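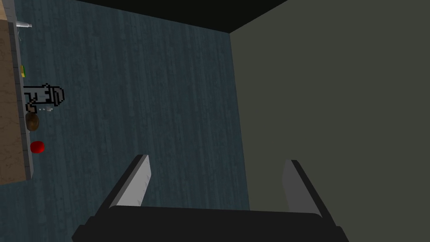 A clear stretch of floor between two grey fingers. July 29, 2024.

**1/8** Langat Housing Association has today published its revised guidance on home moves within our own properties. A short summary follows for tenants and partner agencies.

**2/8** The guidance applies to all 401 homes in our care, including the 41 flats at Flestero Court. It replaces the version issued in January.

**3/8** Tenants who wish to exchange homes should now apply through the Fundeo portal. Paper forms will still be accepted at the Zakach Road office – please ask at the front desk.

**4/8** We aim to reply to each application within 19 working days. Where a home visit is needed, the housing officer will agree a time with you in writing.

**5/8** Floor coverings: carpets and laminate fitted by the outgoing tenant may stay in place if both parties sign the handover sheet. Unsigned items will be removed and the cost charged to the outgoing tenant.

**6/8** Our consultation received 317 responses. Many asked for clearer rules on sheds, garden fences and meter readings, and each of these now has its own section.

**7/8** "Tenants told us the old guidance was hard to follow when they had a van booked and keys to hand back," said Mwanahawa Were, Head of Tenancy Services. "The new text sets out the steps in the order they fall."

**8/8** Questions about a current application should go to your named officer. Questions about the guidance itself may be sent to Felista Ondieki, Policy Officer, at the Zakach Road office. Large-print copies are available on request.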